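Rornasum lernt greifen, Teil 4: Demos sammeln, bis der Daumen weh tut

09.03.2025 - abgelegt unter Simulation, Roboterkram

So, endlich wieder ein Lebenszeichen. Im letzten Teil hatte ich ja vollmundig angekündigt, dass ich "mal eben schnell" die Demonstrationen für den Arm einsammle und dann trainiere. Das war im September. Ich lasse das einfach mal so stehen.

Für alle, die neu dazukommen: Rornasum ist mein Feierabendprojekt, ein simulierter Roboterarm auf einem simulierten Tisch, der lernen soll, gelbe Racks anzufahren und ordentlich hinzustellen. Nichts davon programmiere ich als feste Bewegung. Ich steuere den Arm selbst, die Software schreibt alles mit, und aus diesen Mitschnitten soll das Netz später abgucken, wie man so etwas macht. Nachahmen also, wie beim Tanzkurs. (Ich kann nicht tanzen. Vielleicht ein schlechtes Zeichen.)

Aktueller Stand: 586 aufgezeichnete Durchgänge. Klingt viel, oder? Fand ich auch! Bis ich angefangen habe, sie mir anzuschauen.

Die ersten 50 habe ich an einem einzigen Abend aufgenommen, und man sieht ihnen jede Minute an. Ich hatte den Controller gerade erst mit Flurneo verbunden (so heißt mein Aufnahmeprogramm, der Name stammt noch aus einem ganz anderen Projekt und ist hängengeblieben), und die Achsen waren falsch herum belegt. Links war links, aber vorne war hinten. Ich dachte, daran gewöhne ich mich schon. Habe ich auch, nur zappelt der Greifer in diesen Aufnahmen ständig erst in die falsche Richtung, bleibt kurz stehen und fährt dann zurück. Für einen Menschen ist das bloß ungeschickt. Ein Netz, das aus solchen Beispielen lernt, hält das Zappeln womöglich für einen wichtigen Bestandteil der Aufgabe. Mein erstes Modell hat genau das gemacht: kurz nach hinten rucken, überlegen, losfahren. Ich habe Tränen gelacht und dann alle 50 gelöscht, also aus dem Trainingsordner jedenfalls. Auf der Platte liegen sie noch, ich kann ja nichts wegwerfen.

Danach habe ich mir Regeln gegeben. Die wichtigste: Ein Durchgang wird vorher im Kopf durchgespielt, erst dann drücke ich auf Aufnahme. Vorher habe ich die Aufnahme gestartet und mir dann überlegt, welches Rack ich zuerst nehme, und diese Denkpause steckt dann eben mit drin. Drei Sekunden Arm, der nichts tut, am Anfang von fast jeder Episode. Das Modell stand folglich auch gern mal da und tat nichts, und zwar sehr überzeugend.

Zweite Regel: Nach jedem Durchgang werden die Racks neu verteilt. Verschoben, verdreht, mal eng zusammen, mal eins weit weg von den anderen. Das macht mir Flurneo inzwischen per Zufall, am Anfang habe ich die Positionen von Hand eingetippt und bin prompt immer bei denselben paar Winkeln gelandet. Ich wusste gar nicht, wie sehr ich an schönen runden Zahlen hänge. 30 Grad, 45 Grad, fertig. Dass der Arm dann bei krummen Winkeln danebengreift, hätte ich mir denken können.

Dritte Regel: Fehler dürfen drinbleiben, wenn ich sie sauber korrigiere. Da war ich lange unsicher. In den ersten Wochen habe ich alles verworfen, was nicht auf Anhieb geklappt hat, mit dem Ergebnis, dass das Modell keinen blassen Schimmer hatte, was es tun soll, wenn es ein kleines Stück neben dem Rack landet. Es kannte ja nur perfekte Anfahrten. Jetzt fahre ich manchmal absichtlich etwas schief an und korrigiere dann in Ruhe. 137 solcher Episoden habe ich inzwischen, die sind extra markiert, damit ich später mal mit und ohne vergleichen kann. Bin sehr gespannt!

Technisch ist die Sache übrigens eher bescheiden. Pro Episode speichere ich die Gelenkwinkel, den Zustand des Greifers und die gerenderten Kamerabilder, dazu eine kleine Textdatei mit den Startpositionen. Die Kamerabilder fressen den ganzen Platz, der Rest ist kaum der Rede wert. Ich hatte kurz überlegt, alles unkomprimiert abzulegen, weil das Laden beim Training dann schneller geht, und diese Idee hat bis zum ersten Blick auf den freien Speicher gehalten. Jetzt liegen Videos da, und ein Skript namens Trornlow packt sie vor dem Training wieder aus. Trornlow ist langsam und stürzt bei Umlauten im Dateinamen ab. Also keine Umlaute.

Womit ich am längsten gekämpft habe, waren die Schatten. Das Licht in meiner Simulation kam anfangs knallhart von einer Seite, mit rasiermesserscharfen Kanten auf dem Tisch, und das Netz hat sich in diese Kanten regelrecht verliebt. Sobald ich das Licht etwas gedreht habe, ging gar nichts mehr. Inzwischen sind die Schatten weich und die Tischfläche ist leicht fleckig, sieht gleich viel weniger nach Computerspiel von früher aus. Den Fliesenboden drumherum habe ich auch erst später eingebaut - vorher schwebte der Tisch im weißen Nichts. Ob der Boden fürs Lernen irgendwas bringt, weiß ich nicht. Schön finde ich ihn trotzdem, ein bisschen Urlaub in Italien.

Und die Beschriftungen! Auf den kleinen Schildern bei den Racks stehen Kürzel wie TB1 und TB3, damit ich beim Durchsehen der Aufnahmen weiß, welches welches ist. Die Dinger sind ja alle gleich gelb, und nach der hundertsten Episode verschwimmt das zu einem einzigen großen Käse. In der Ansicht von oben kann ich die Schildchen leider nicht entziffern, dafür muss ich in die nahe Kamera wechseln. Da gehe ich irgendwann noch mal ran. 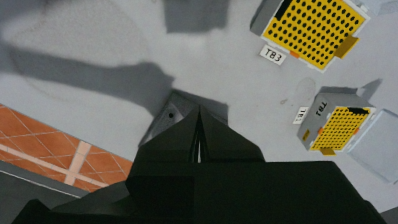
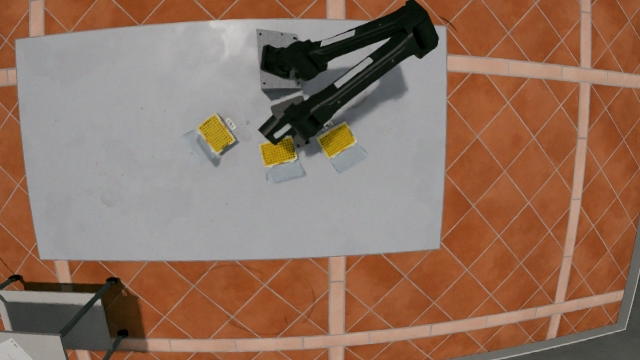 Rornasum am Simulationstisch: der schwarze Greifer und die gelben Racks, einmal nah am Greifer, einmal von oben.

Wie es weitergeht: Ich will noch 200 Durchgänge aufnehmen, und zwar vor allem welche, bei denen zwei Racks dicht nebeneinanderstehen. Da hakt es nämlich am meisten, der Greifer braucht Platz und ich fahre solche Stellen selbst nicht gern an. Entsprechend wenige Beispiele gibt es davon. Man sammelt halt lieber das, was man gut kann. Also Zähne zusammenbeißen, jeden Abend ein paar, nebenbei läuft ein Hörbuch.

Danach kommt der zweite Trainingslauf auf Quách, meinem alten Rechner unterm Schreibtisch, der im Winter dankenswerterweise auch die Füße wärmt. Falls jemand von euch schon mal Demos mit einem Gamepad aufgenommen hat: Wie macht ihr das mit der Drehung vom Handgelenk? Ich habe sie auf den Schultertasten liegen und komme damit nur so halb zurecht, feine Winkel sind eine Qual. Schreibt mir gern in die Kommentare, ich probiere alles aus, was kein neues Eingabegerät kostet.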